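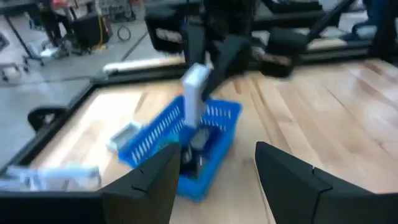

Attachment 1: wrist view, white block over the blue basket

Ticket: Basket tidy-up task, second arm hangs on to items over the basket
Product: Cladar two-arm table kit, Tahiri task software
Opened by: Fitriani Wattimena
Status: Waiting on customer

Fitriani Wattimena wrote:

Hi Trenaten folks! Me again, with the basket. Quick recap for whoever picks this up: we're trying to work out if the two-arm table can take over the "put the loose stuff in the basket" job for our packing corner here at Hullico. It's the dullest chore in the building and I do most of it, so I'm rooting for the robot more than anyone.

The trouble is the letting go. The second arm picks up fine, travels fine, gets itself over the basket and then just... hovers. Sometimes it opens after a bit and all is well. Other times it sits there until the run times out, and I have to hit stop and take the thing out of its fingers myself (feels like getting a sock off a puppy).

I did 125 runs in March on the stock settings and 80 of them finished without me touching anything. I was pretty happy with that until I timed myself doing the same job by hand while on the phone. Let's just say I'm keeping my job for now!

The attachment is from the other arm's wrist view. The white block is nearly straight up and down, with its lower end just above the rim, and there's dark stuff down in the basket under it. The picture's pretty blurry, sorry, but you can get the idea of the height.

Trenaten support wrote:

Hi Fitriani, thanks for the detail. Three questions. What is your release height set to? Does the hang happen with an empty basket? And are you seeing any message in the task log when it times out?

Fitriani Wattimena wrote:

Release height is 70 mm, whatever it shipped with. Empty basket: I ran it a bunch this morning and it hung once, so way less, but not never. And yes, there's a message! Code 667, "place target not confirmed." I'd been scrolling right past it because it's in gray.

Trenaten support wrote:

That helps a lot. Code 667 means the software can't settle on a clear spot to put the item, so it holds position and keeps looking. A basket that already has things in it makes this more likely, and dark items piled together are hard for it to separate. Please try the following:

1. In Tahiri, open the task and change Place Mode from "surface" to "container."
2. Draw the container zone again with the basket where you normally keep it.
3. Leave release height alone for now.
4. Run it with the basket part full and send us the log.

Fitriani Wattimena wrote:

Okay, did all four. Container mode is SO much better. It gets over the basket, pauses for a breath and drops. I had a whole stretch with no hangs, and I drank a coffee while it was still hot.

New problem though (you knew there'd be one). If I bump the basket so it's at a bit of an angle, it still drops where the corner used to be, and stuff lands on the table. A person would just look and adjust without thinking about it. Do I have to redraw the zone every time it moves? Our basket gets moved all day long, people lean over and grab things out of it. If the answer's yes then I don't think this is ready for us yet, and I'd like to know before I go tell my boss it's fixed.

Trenaten support wrote:

Glad the hangs are better. For now the zone is fixed once drawn, so yes, it needs redrawing if the basket shifts. There's a "follow container" option under Beta Features which you're welcome to try. It is slower per item. Could you turn it on, move the basket between runs and let us know how it does?

Fitriani Wattimena wrote:

Slower I can live with, it's not like it has anywhere else to be. Turning it on after lunch, will send logs.

Related tickets
Code 667 after changing table lighting
Second arm stops short of container rim
Redrawing a container zone in Tahiri
Gripper won't open after emergency stop
Cladar table kit: where to find the task log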